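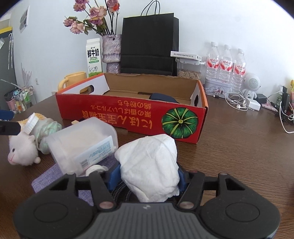 Section 5. Preparing the Work Surface and Packing Items for Storage

5.1 Purpose of this section

This section explains how to set up a packing station and prepare small household items for placement in an Oltley storage unit. It applies to the Amadi and Humell cabinet sizes. Customers who have rented a shared bay should read Section 7 as well, as the rules on labels are stricter there.

5.2 Before you begin

Choose a flat table at a comfortable standing height. The table should be dry and free of food, drinks and open containers of liquid. A felt or cloth mat may be laid over part of the surface to protect both the table and the items. Keep the following within reach:

Storage boxes with lids
One roll of tape
Tissue or plain paper for wrapping
Printed labels from your welcome packet
A pen with permanent ink
The inventory sheet (Form 557)

Note: Newspaper is not suitable for wrapping. The ink may transfer to light fabrics and unglazed pottery.

5.3 Packing a box

1. Clean each item and allow it to dry fully. Soft toys, knitted goods and other textiles should be left in open air overnight before they are packed.

2. Sort items by weight. Place the heaviest items at the bottom of the box.

3. Wrap fragile items one at a time in tissue. Fill any gaps with crumpled tissue so that the contents do not shift when the box is lifted.

4. Place textiles on top. Fold knitted pieces flat and do not hang them, as they will stretch over time.

5. Close the lid. It should sit level without being forced. If it does not, remove an item and start a second box.

6. Tape the lid at both short ends. Do not run tape over the latch.

Caution: Do not pack batteries, matches, candles, aerosol cans or cleaning products. Remove batteries from toys, clocks and flashlights before wrapping them. Boxes found to contain restricted goods will be returned at the customer's expense.

5.4 Labeling

7. Attach one printed label to the front face of the box, with the barcode flat and free of creases. A label that bends around a corner cannot be read at the intake desk.

8. Write the box number on Form 557 and list the contents in general terms, such as "winter clothing" or "kitchen glassware." Do not write on the label itself.

9. Keep the yellow copy of the form. The white copy travels with the box.

Note: Labels are linked to a single account and may not be passed to another customer. Replacement labels may be requested from the Flumuvau office in packs of 100. Allow 5 working days for delivery.

5.5 Loading the cabinet

10. Place boxes on the lowest shelf first. Leave a space of 2 inches between the boxes and the rear wall so that air can circulate.

11. Turn each box so that its label faces the door.

12. Do not stack more than two boxes on any shelf of the Amadi cabinet. The Humell cabinet has deeper shelves and reinforced brackets - three boxes may be stacked, provided the top box holds textiles only.

13. Close the door and turn the handle until it clicks. Check that the indicator beside the lock shows green.

Caution: Never stand on a shelf or on a packed box. Step stools are kept beside the intake desk and must be returned after use.

5.6 Seasonal inspection

Customers are asked to inspect stored goods each March. Open each box, check textiles for moths and damp, and replace any tissue that has turned yellow. Record the inspection on the back of Form 557. Questions about damaged goods should be addressed to Garba Edet, Customer Records. Requests for a change of cabinet size are handled by Octavio Rengifo, Facilities, and must be made in writing.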